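Share this article: 20 shares | 5 comments

We use cookies to remember your settings. OK / Read more

Filed under: Makers at Home, Robots

"The shelf was the easy part"

Trinity Sorensen has a humanoid in her spare bedroom and calls it Tufa, after the stone. She used to share bench space at the Karkport workshop, but the bench was too short for anything with legs, and in July she moved the project home.

The task she has set is small. Tufa stands at a white cube shelf and handles fruit on the top board. "I wanted something my mother would recognize as a chore," she said. "Picking up an apple is a chore. Waving is not."

Most of her evenings go into the hand. She writes the grasp code herself and keeps every version, 771 of them when we spoke. The early ones closed all the fingers at the same speed. She now brings the thumb in first and lets the others follow, an idea she got from Saulius Hunt at the workshop.

"Saulius builds grippers for boxes," she said. "He told me to stop thinking about force and think about order. I was annoyed for a week and then I tried it."

Cables are her main complaint. She has rerouted them 5 times and expects to do it again before summer. "You fix the shoulder and then the neck is wrong - it goes round and round."

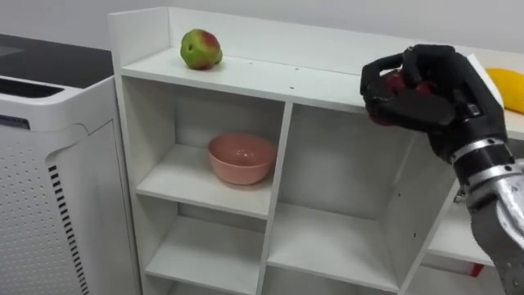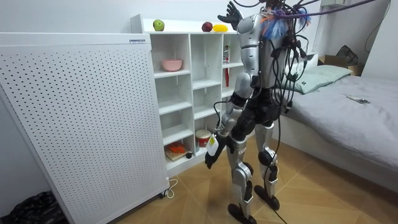
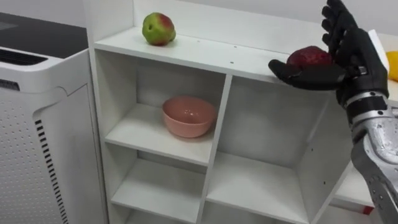
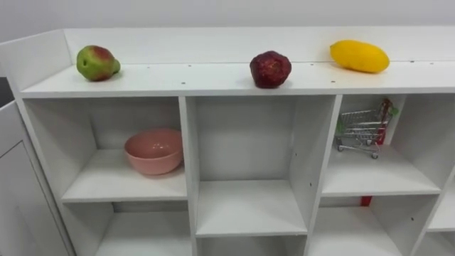 Fruit on the top board, pink bowl in the cube at upper left.

Karkport Workshop Review, No. 30, March 2018

Asked what comes next, Sorensen named the bowl. She wants Tufa to take it out of its cube, set it on top and put the fruit in it. The reach is awkward and the side panels leave little room for the wrist.

Agnese Venckus, who shares the apartment, has asked for the room back by the time her sister visits. "That is a fair deadline," Sorensen said. "I have not told her about the stairs idea yet."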